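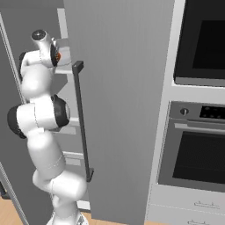
Kitchen with built-in oven and microwave, rendered view

About Brestunard

Brestunard is a testing and training company for household water treatment. We check under-sink filters, softeners and whole-house cartridges for flow rate, pressure loss and leakage, and we teach plumbers and building staff how to install and maintain them. The company was started by Nahom Araya, a former water plant operator, who still signs every test report.

Our work is split between two sites. The laboratory is in Ollel. It has eight test benches fed from a common header tank, with separate lines for cold water and for water heated to domestic supply temperature. Each bench logs inlet pressure, outlet pressure and flow at a fixed interval. The training shop is in Ayala and uses the same fittings, valves and gauges as the laboratory, so that a reading taken in class can be compared with one from a bench.

What we test

Most of the samples we receive are replacement cartridges. A standard run passes up to 1000 gallons through each cartridge, with a pressure check at the start, at set points during the run, and at the end. Housings are tested separately for static pressure and for repeated opening and closing, which is where cracked collars and worn O-rings usually show up. We do not test for medical or laboratory-grade water, and we do not issue safety marks. A Brestunard report states what was measured, on which bench, and under what conditions.

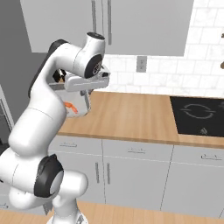
Can a homeowner send in a single filter?
Single filters are accepted if they are unused and still sealed, but the report will cover flow and pressure loss only.

Samples should be sent to the Ollel site with the order form inside the box. Used cartridges are accepted only from trade customers and must be drained, capped and bagged. We keep tested parts for four months after the report is issued. Parts can be returned at the customer's cost if the request reaches us within that period.

Training

The basic course runs for five days and covers sizing, bypass valves, drain connections, cartridge changes and fault finding. Class size is limited to eight. Course notes are revised each January, and earlier versions stay available to anyone who attended. A shorter refresher is offered to people who already hold our certificate. 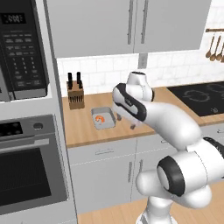 Refresher students bring their own gauges, which are checked against the shop reference before the first exercise. A gauge that reads outside tolerance is tagged, and the student works with one of ours for the rest of the course.

Indby

Indby is the record system we wrote for our own benches. It stores the raw log from each run next to the calibration record of the sensors used. Trade customers receive a login with their first order and can download their data as plain text files. Corrections to a report are added as numbered notes, and the original figures remain on file.

Contact

The laboratory office is open from 8 a.m. to 4 p.m. on working days. Questions about a report should include the report number and the bench number, both printed at the top of the first page.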